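Search this site Search Go

Week 6 handout: Bins, slopes and loose parts
Materials Handling for Small Shops, notes by Stellan Kristiansen

Hello again! These notes go with the second half of the unit on containers, so have your Week 5 sheet (the one on shelving) somewhere near you, we'll be going back to it. 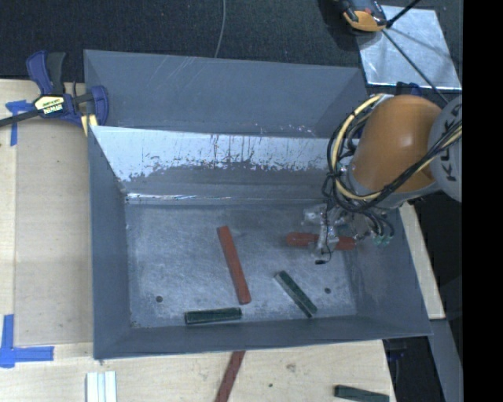
1. Why sloped walls?

Start with the shape. A bin with straight sides is cheap and easy to stack, and it holds more for its size, so most of you will have grown up thinking of a bin as a box with no lid. Then you try to get the last few parts out of the corners. I spent a whole December at Sutter fishing brackets out of square crates, and my knuckles still remember it.

Lean the walls inward and the parts head for the floor by themselves. The bin in the photo has a wide rim and steep slopes on all four sides, with a flat floor at the bottom, and the red-orange and green blocks have that flat area to lie on. You pay for it in volume, of course. My old sheet-metal bin at Sutter was 700 mm across at the rim and held far less than the crate it replaced (the foreman was not amused).

How steep is steep enough? It depends on the part and on the surface. Painted blocks slide differently from raw castings, and anything oily has its own ideas. Try it with a scrap panel and a protractor before you bend any metal – we'll do this together in the workshop.

2. Floors wear first

Look at the floor for scuffs and pale patches, then look at the slopes. On a bin that gets used, I always check the floor before anything else. Scratches don't bother me much. Burrs do, and so do raised edges around holes, which will catch a part and hold it at a silly angle.

On holes: a bin floor may have them for bolts, for drainage, or left over from some earlier life of the sheet. If you're making your own, think about your smallest part first! The Ultum kit we use in class has 585 pieces in it, and 70 of those will go straight through a careless hole.

3. Fix it down

A light bin on a smooth table will creep. You reach in, you nudge a wall, and by lunch it's hanging over the edge. A bar clamp on the rim is fine for a temporary setup, like the blue and black one at the back left. For something permanent I'd rather have brackets. Do put a scrap of wood under the jaw if you care about your tabletop.

4. Blocks at angles

Rectangular blocks are my favorite practice part, they're dull and they behave. Even so, a few tipped into a bin will hardly ever line up. Some lie along a wall, some lie diagonally, and a block close to the foot of a slope gives you less space for fingers on that side. Sketch where you'd take hold of each one and in what order. Bring the sketch with you, pencil is fine.

Reading: the Stovetti booklet, the chapter on hoppers. Skip the tables.

Comments (3)

marlow_t
Is the protractor thing graded or just for fun?

Stellan Kristiansen
Just for fun, but the sketch is graded. Two points.

benchdog
We had Trustton bins at my last job, straight sides, and everybody hated the corners. Wish I'd had section 1 back then.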